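Auswertung Kopfkamera, Fortsetzung. Nach dem Umstellen auf die neue Kalibrierung verlieren wir die Würfelmarker seltener, aber am Bildrand bleibt die Verzerrung stark.

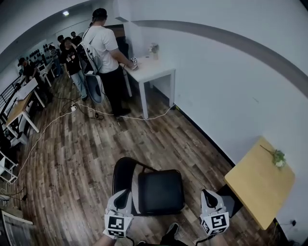

Kullitport, 20/03/2026

Beide Greifer vor dem schwarzen Stuhl, Marker unten am Griff. Mit Pendo 143 Sequenzen durchgesehen - mehr als 50 davon mit Lücken in der Pose. Bayu rechnet sie heute Nacht neu. Schwellwert lasse ich vorerst gleich, Kerubo möchte zuerst die Rohdaten sehen.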